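Tabletops of Pedurside: A Gallery

Last updated in December. Click a caption to go back to the top.

I have been writing down the tabletops I meet in Pedurside for longer than I would like to put in print. It began with a kitchen I rented above the bakery, where the counter had been replaced at some point by a door. The keyhole was still in it. I lost a good many peas that way, and ever since I have looked down when I walk into a room, which has made me poor company at parties and fairly useful at yard sales.

Most entries are words only. People are happy to let you eat off their table and much less happy to let you publish it. Where there's a picture, it's with the entry.

1. The long table at Từ

Sixty coats of varnish, if you believe the menu, and I do, because my sleeve has been stuck to most of them. The grain is down there somewhere. Order the soup and keep your elbows in your lap. The end by the window has a burn in the shape of an iron, which raises questions about a noodle shop that the staff won't answer.

2. Front desk, Pranden Storage

Gray laminate with a speckle, chosen by someone who wanted never to see a crumb again. It works. I once put a sesame bagel down on it and had to find the seeds by touch. The edge strip has come away at the corner and been taped back with packing tape, of which Pranden has plenty (they sell it at the desk, at a price that explains the lock on the cabinet).

3. My aunt's card table

Green felt, folding legs, one leg with opinions. It seats four adults if none of them is winning. We have played on it every holiday since I was 9, and the felt now has a bald patch where the discard pile goes. There was talk of having it recovered. The quote came to $400, and the talk stopped.

4. Picnic table, north end of the park

Pine, formerly. These days mostly initials. I like to read it over lunch, as it has more plot than what I usually bring. One couple has been carved, crossed out and carved again in the same handwriting, and I wish them well. Bring a cloth. Splinters.

5. The bench in the back of Drurilon Clocks

A slab of maple with a lip along the front so the tiny screws can't leave. They leave anyway. The owner keeps a magnet on a string for fishing under the radiator and says it has brought up more paper clips than screws by a wide margin. Beautiful color, like strong tea. Please don't lean on it. I leaned on it.

6. The brown marble

I have a weakness for dark stone, and this top has had me staring at it longer than is polite. Dark brown, with white and tan veins wandering across it like a road map drawn on a bus. Against those pale lavender-white panels it looks a little overdressed, as if it had come for a hotel lobby and got the wrong floor. The pale blue-gray piece lying on the diagonal is the right color for it, too. I'd have gone and bought cream and been wrong. My own kitchen will be getting a brown tablecloth, which is as close as the budget comes.
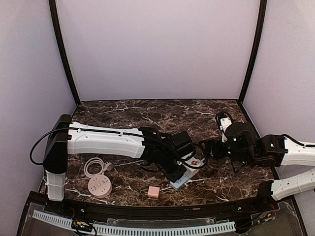
7. The door

Mentioned above, and included out of loyalty. Painted white over blue over a green I only met when I dropped a pan. It was 2 inches too long for the space, so whoever put it in let it stick out past the stove at hip height. I had the same bruise for a whole lease. The bakery has the upstairs back now and uses it for flour, and I'm told the door is still in service.

Still wanted

Anything in terrazzo. A real butcher block that has known a real butcher. I'd also like to hear about the zinc bar that used to be in the hotel by the station, which three people remember and each of them puts in a different room. If you own a tabletop within walking distance of the bus line and don't mind a stranger bending over it sideways to catch the light, write to me through the contact page. Glass tops need not apply. I have seen my knees.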